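The long way to teach an arm

Ronaldo Galang has been asked to be excited about robots for most of his working life, and he has more or less given up trying. "People come in wanting the future," he says. "I've got a bench and some bins. They look a bit let down, to be fair."

We are in the back half of the Menstead building, where Galang runs the recording sessions for a project called Kastska. The idea is easy enough to describe. A person steers an arm through a job, the movements and the camera footage are saved, and a learning system is later trained on the pile. Do it often enough, the theory goes, and the arm will manage on its own. How often is enough is the part I came to ask about.

"For one task, we set out to get 300 good runs," Galang says. "We've got 166 we'd keep. I wouldn't put money on 300 being the right number either. Somebody wrote it in a plan."

What counts as good? He pulls a face. A run where the operator hesitates for a few seconds may be thrown out, or it may be kept, depending on who is checking. In August two checkers were given the same batch and disagreed on 30 of them. They have since written a page of rules. Galang thinks the rules are fine and that the page will need to be longer.

The task at the moment is sorting small medical supplies: picking up a packet or a tube and putting it with its own kind. It was chosen over kitchen work, which he says every lab in the world has done to death. Packets are light and they slide. Face masks are worse, in his view, because the arm is meant to take one and the top one would rather bring its friends.

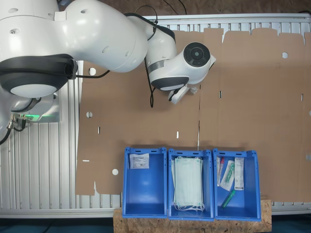

Kayode Anozie doesn't accept that the slow pace is a problem at all, and told me so by phone the next morning. Slow recording is careful recording, he argued, and a system fed on rushed examples will learn to rush. He would sooner have 10 operators with different habits than one very good one, and he reckons the arguments over which runs to keep are the most useful thing the project has produced so far.

I put that to Galang. He agreed with the bit about operators. On the rest he was less generous. "Careful is lovely. Careful still has to work on a day when someone's moved the bins."

That is the doubt I kept returning to. A system that has seen the same colour of bin on the same bench has learned something, but it's hard to say what. Galang's crew shift things between runs for that reason, and he admits the shifting gets lazy late in the afternoon. "You think you're being random. Then you look back over a week of it and everything's drifted to the left."

The firm paying for the work, Drustetti, talks on its website about clinics and storerooms where staff will be "freed from handling." I asked whether anyone had been to a storeroom to see what the handling is like. There was a visit planned, Galang said, and it had been moved to September.

He isn't gloomy about it. He likes the operators, and he likes the odd run where the whole thing flows and the person at the controls seems to forget the machine is there. He would just prefer that fewer promises were made on the strength of those runs. An earlier project, Boateng, ended with a polished video and a folder of recordings that he says no one has opened since.

Would he let the trained system loose on a real shelf, if it were ready tomorrow?

"A shelf of masks, sure," he says. "Anything a patient was waiting on, I'd want to be standing there."

He had another session to set up, and the page of rules needed a paragraph on dropped packets. He hadn't decided yet whether a drop that gets picked up again is a failure or the best example they've got.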